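Print this page | E-mail this page

October 2026

Dye bath trials, madder on Siltotis wool, cont. from last page.

Got in early, Tegan had already weighed out the skeins. Mordanted with alum overnight as per Coralie's sheet. Second pot slow to come up to heat again, same ring as before, must get Magnus to look at the thermostat. Held at simmer, no boil. Stirred when I remembered.

Water: used tap for pot A, rain butt for pot B. A is coming out more orange, B duller and browner. Coralie thinks it's the chalk. I think we just had the madder in too long on B. Need to do it again with the times written down propperly, my fault.

Skeins 100 g each, 4 in total, 2 per pot. Label on one came off in the rinse so I'm guessing it's B from the colour. Not good enough for the Desdale order, fine for us.

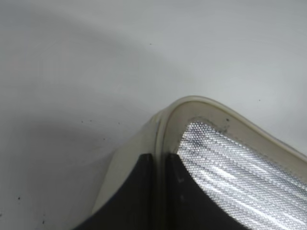 White bench, specks on the top. Wipe down before laying out pale yarn.

Ground madder gets everywhere. Leonie found it in the post tray last month. From now on grinding is done in the back sink area, lid on, damp cloth over. Pale yarn stays bagged till wanted.

Rinse: three changes for A, ran clear by the third. B still bleeding after the same so gave it a fourth with a drop of the wool soap. Hung both on the rack away from the window. Don't judge the shade till dry, I always do and I'm always wrong.

Costs. Sheehan invoice in, £274 for the roots, up on September. Cledwyn says try Fumville for the next sack but their last lot was full of grit. Ask for a sample first.

To do
- thermostat (Magnus)
- more alum, nearly out
- redo B, tap water, same time as A
- waterproof labels!! string ones are useless
- iron dip on the spare skien, just to see
- ring Desdale re. delivery, they want the rust shade not the coral

Tegan in tomorow morning, I'm not till after lunch. Leave pot B liquor where it is please, might get a paler second bath off it.

Page last updated October 2026 by dye room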